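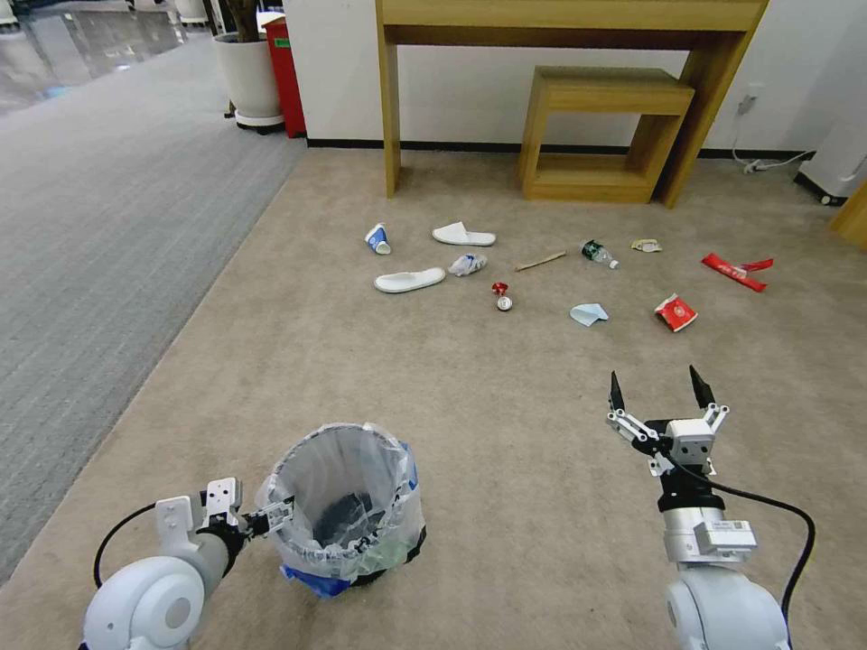 Pickup build, part 4: picking a living room floor clean

plarnley_garage
17/03/2025
Still on the two-arm build. Left gripper holds the rim of the trash can, right one does the picking. Test floor is beige carpet with a cup, a drink can, a water bottle, wrappers, a tissue, a thin wooden stick and a pair of slippers. The slippers are supposed to stay put. Best run so far took 244 seconds.

mothballed
244 seconds for what? I'd be done before the thing booted. And what happens when the left arm tugs on the can? A lined can with not much in it is going to tip.

plarnley_garage
It tipped 3 times out of 37 runs. I lowered the grip force after that.

Lotte Bakker
I don't buy the slippers part. Does it know what a slipper is, or did you just give it a list of things to grab? Put a sock down and see.

plarnley_garage
List, for now. Fair point on the sock.

baert_fan
You're all being hard on him. Thin stick on carpet is a nasty grasp and those pointed fingertips are the right call for it. My Flonix gripper had flat pads and just pushed sticks along the pile.

mothballed
Pointed tips are fine for a stick and lousy for a tissue. Mine poked straight through and dragged it — same with thin wrappers. Show us the failures too.

Lotte Bakker
Agree with mothballed. And I'd fix that right-hand cable before anything else. It bows way out to the side and it will hook on a table leg sooner or later.

baert_fan
Leave slack or you lose the wrist rotation. I tied mine down tight in November and broke a connector.

Lotte Bakker
There's slack and then there's a loop that size. Use a sleeve.

plarnley_garage
Sleeve is on order. Sock test next.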